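Folding on the bed

A bed is the largest flat surface in most flats, and it is where most people fold their clothes. It is also a poor folding surface in several measurable ways. It gives under the hand, it is usually too low, and its cover moves when a garment is dragged over it. This article deals with the plain short-sleeved T-shirt, on a bed, in a room that has not been fully furnished.

The starting position decides most of the result. The shirt goes down front upwards, with the collar clear of any fold in the sheet and both shoulder seams visible. If one shoulder sits higher than the other at this stage, the error carries through every later fold and shows up at the end as a packet with one long side. Straighten at the shoulders first, then at the hem. Pulling the hem first tends to skew the body of the shirt, particularly in lightweight jersey that has been washed many times. 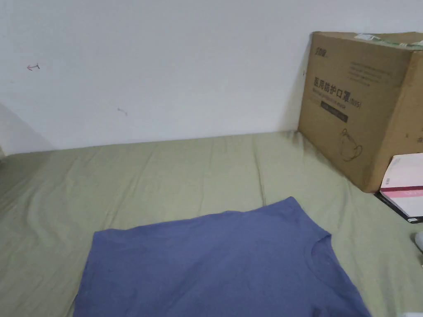 Home & Textiles Desk, Sisden Review

A fitted sheet is better than a flat one for this work. It stays where it is when pulled sideways, and its elastic takes up some of the slack. It will still show ridges. Shallow ones don't matter under a T-shirt, though a ridge directly below the collar does, as the ribbing is the stiffest part of the garment and will lift along it. Sweep the sheet once with the forearm from the wall outwards before laying anything down.

Colour is worth a sentence. A mid-blue shirt on a pale green sheet gives a clear edge all the way round, and the hem can be judged by eye. White on white can't be, at least under a ceiling light in the evening, and white shirts are better left for daylight.

The corner of the bed nearest the wall is often lost to storage. A cardboard box kept there reduces the working area, and the usual advice is to move it. Hemant Thakur, who fitted out staff flats for Flarko before joining this desk, disagrees. In his view a box at the far edge does useful work as a stop: finished packets can be stood against it on their folded edges, which keeps the stack from spreading. The box must be heavy enough not to slide. A half-empty one will walk backwards as the stack grows.

Mattress height is the other variable. On a bed frame, an adult of average height works with a slight bend at the waist. With the mattress directly on the floor the options are kneeling or sitting, and both change the reach. Kneeling gives good control of the near two-thirds of the surface and almost none of the rest. For a mattress on the floor, then, lay the shirt with the hem towards the knees and work only in the near half.
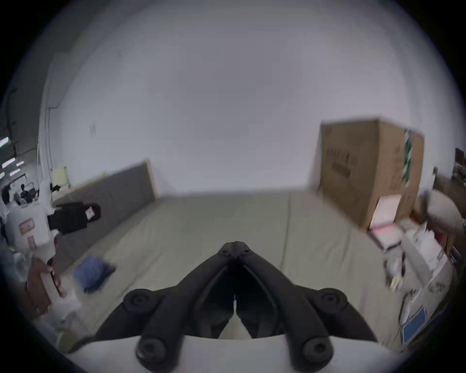
The near half also has to be kept clear, and in a room without shelves this is the hard part. Bags, bins and chairs collect along the walls and then migrate inwards. A headboard that has not been fixed makes matters worse, because it takes up wall length that could hold something else. We suggest a fixed order: bags off the mattress, containers to one side, chair back to the wall, and only then the laundry. Clearing as you go takes longer. Devendra Mittal timed both approaches over a month in a rented room in Buckley and gave up on the second after a fortnight.

The fold itself has few steps. With the shirt front upwards, bring one side in to the middle of the collar, sleeve included, and turn the sleeve back on itself so that it doesn't project past the fold. Repeat on the other side. The result is a long strip of even width. Fold the hem up to a point just short of the collar, then fold again in half. Packets made this way will stand on edge in a drawer if the fabric has some body. Thin shirts need one fold more.

For readers who prefer figures, Akash Bansal supplied some from his own shelf. His shirts are cotton jersey with a fabric weight of 200 grams per square metre, and at that weight the packet stands unaided. His shelf is 593 millimetres wide and takes two rows, with a strip of card between them. He has not tried the arrangement with polyester and doesn't recommend extrapolating.

Two pairs of hands change the method. One person takes a corner, the other takes the corner diagonally or directly opposite, and the cloth is drawn out between them until the creases in the middle relax. This is more useful for towels, pillowcases and plain rectangular pieces than for shirts, which distort along the line of tension. Pull steadily and not hard. A twist at the corner means the grip has gathered too much cloth, and letting go and taking hold again closer to the edge cures it. 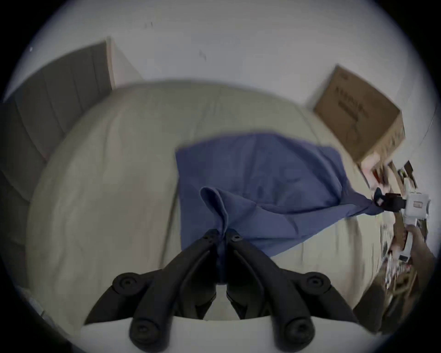
Blue cloth held at two corners, on a bed with a cream-beige sheet.

Rania Ouali, who wrote our July piece on linen cupboards, points out that the diagonal pull is commonly misused. It squares up a piece that has dried out of true, provided it is done along the short diagonal only. Done along the long one, it makes the fault worse. The two diagonals can be compared by folding the piece corner to corner each way, on the bed, before any pulling starts.

Then there is the question of where things go while they wait. A chair is the traditional answer and holds very little before it starts to shed. The floor is acceptable if it is smooth and swept, and it has one advantage over the mattress: it is flat. Brijesh Malhotra does his final pressing there by hand, laying the packet down and leaning on it with both palms for four seconds. Keep one side of the room for items not yet folded and don't let the two groups meet. In a small room the closet door must also be able to open, a point often missed until the stack is in front of it.

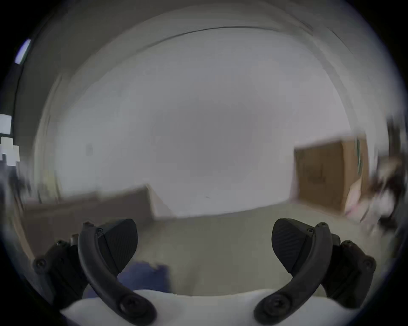 Dark blue fabric low down, with pale floor running back to the far wall.

Dark fabrics should be lifted from a pale floor and shaken once before folding, as they pick up dust along the underside. A lint roller works, but slowly. Readers with a Galus folding board can use it on either surface, although on a mattress the hinges sink and the side panels return late. A sheet of stiff card placed underneath corrects this.

Socks will be covered separately.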